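4. The open day

4.1 Setting

The open day was held at the Lindsay site in January 2018, in the demonstration kitchen that Jillolo had fitted out the previous May. We chose a kitchen over the usual taped-off table because earlier visitors had told us that they could not relate a bare work surface to anything they did at home. The arm was run by two operators, one at the controls and one free to talk. Visitors came in groups, and each group stayed for 20 minutes. No group was larger than 7 people, a limit set by the floor space behind the safety line.

The counter was kept as a working kitchen counter would be, with appliances at the near side and dry goods along the tiled wall. Figure 1 gives two views of it. Before the first group came in, the operators agreed that they would not clear the counter between sessions beyond what was needed to restart a task. Things that a visitor might expect to find in a kitchen were left where they stood, including items that played no part in any task.
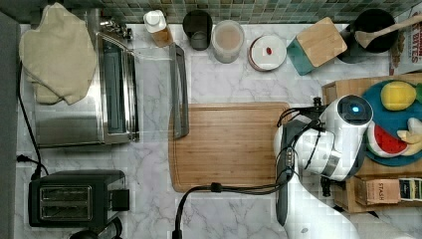

Did visitors need to know anything about robotics to follow the demonstration? Very little, since the operator named each task before it began and most groups could say afterward what the arm had been asked to do.

4.2 Procedure

Each session had the same order. The free operator welcomed the group, pointed out the safety line and the stop button, and asked what people expected the arm to be able to do. The answers were written down before anything moved. The arm then carried out two tasks with the Closon task planner, one chosen by us and one chosen by the group from a printed list. A short discussion followed, and visitors filled in a one-page form on the way out.

The planner was the same version we had used in the laboratory trials, with one change. Travel speed was held to 750 mm per minute while visitors were in the room, well under the speed used in those trials. This made some sessions drag. In the early groups, people began talking among themselves during the long approach to the counter and then missed the grasp itself – the part we most wanted them to watch. From then on the free operator called out each approach a few seconds ahead, and attention was better.

Failed grasps were not hidden or cut short. If the gripper missed, the operator let the planner make its second attempt and then stopped the task. We had argued about this beforehand. The staff from Dandberg, who handled the booking and the signs, would have preferred a fixed routine that could be relied on to work every time. Our view was that a fixed routine would tell us nothing about how people react to an arm that sometimes needs another try, and this was the question the study had been set up to ask.

Figure 1. The demonstration kitchen at the Lindsay site, in two views.
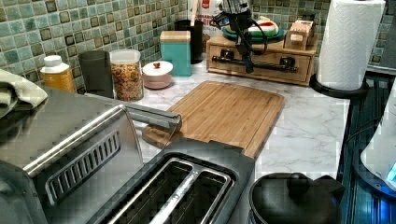 The forms asked for the same expectations a second time, in the same words the operator had used at the start. This let us compare what a group said before and after, although only at the level of the group. We had not asked people to put their names to the first set of answers, and so individual changes could not be traced. A later version of the form should fix this with a simple number printed on the visitor badge.

4.3 What visitors said

Most of the opening answers had to do with strength and speed. People thought the arm would be fast, and several asked whether it could hurt someone. After the tasks, the comments moved toward handling. Visitors wrote about how the gripper lined itself up, how long it waited before closing, and whether it could tell one object from another. The waiting drew the most remarks by far. Some took it as care and some as hesitation, and a few groups split openly over which it was.

Missed grasps did not seem to lower interest. The discussions after a miss ran longer than the others, and more people spoke in them. We are cautious about this result. The operator also spoke more after a miss, to explain why the task was being stopped, and we cannot separate the effect of the miss from the effect of the explanation.

Several visitors asked for a turn at the controls. We had no safe way of offering this on the day. For the next visit the planner will be set up so that a visitor can pick the object and the place to put it from a tablet – the motion itself will stay with the planner, and the operator will keep the stop button.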